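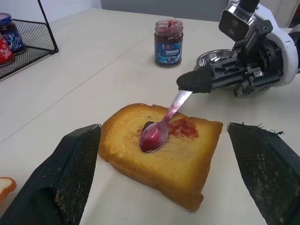 About Us

The Sedby School of Early History is a small teaching center for people who want to study the early Middle Ages without enrolling in a degree. We offer evening courses, weekend workshops and a reading program by mail. Our main subject is northern and central Europe between the fall of Roman rule in the west and the First Crusade.

How we started

The school grew out of a reading group that met in the back room of the Montoya bookstore. The group began with the Frankish annals in translation and kept going through saints' lives, law codes and letters. When the store closed, the members rented two rooms on the upper floor of the Mirkia Building and began charging a small fee to cover rent and books. We are still in the same building, now with a classroom, a library and an office.

What we teach

Courses run in the fall and spring. A standard course is 20 hours of class time, with reading to do at home. Subjects that come up most years include:

The Merovingian and Carolingian kingdoms
Anglo-Saxon England before and after the Danish wars
Trade and towns on the Baltic
The conversion of Scandinavia
Monasteries and book production
Beginning Latin for readers of charters

Old Norse is taught every other year. Students who finish the beginning course can join the saga group, which reads slowly and has no end date.

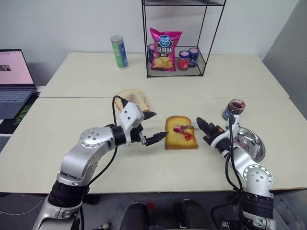 Courses are open to adults of any background. We do not give grades or academic credit. Students who attend regularly can ask for a letter stating the course title and the number of hours, and some teachers have used these letters for professional development.

Our instructors have all done graduate work in history, archaeology or languages. Class size is kept to a level where everyone can take part in discussion, with room for up to 60 at public lectures.

The library

The Tromdale Collection came to us as a bequest and is the core of our library. It is strongest in source editions, coin catalogs and excavation reports, including 185 bound volumes of regional journals that are hard to find elsewhere in the area. Current students may borrow most books for a month. The journals and the larger atlases stay in the reading room. Visitors who are not enrolled can use the collection by appointment.

School visits

We run a program for middle and high school classes on how historians work with written sources. Students compare differing accounts of the same raid, look at a facsimile charter and try writing a few lines of Caroline minuscule with a dip pen. Teachers receive the reading packet ahead of time. The spring schedule usually fills by March.

Funding

The school is a nonprofit. Most of our income comes from course fees, and the rest comes from donations and the annual book sale. Reduced fees are available on request and do not require paperwork.

Visiting and contact

The office is on the upper floor of the Mirkia Building, at the end of the hall past the stairs. It opens at 10 a.m. on class days. Course listings and registration forms are available at the desk or can be mailed to you.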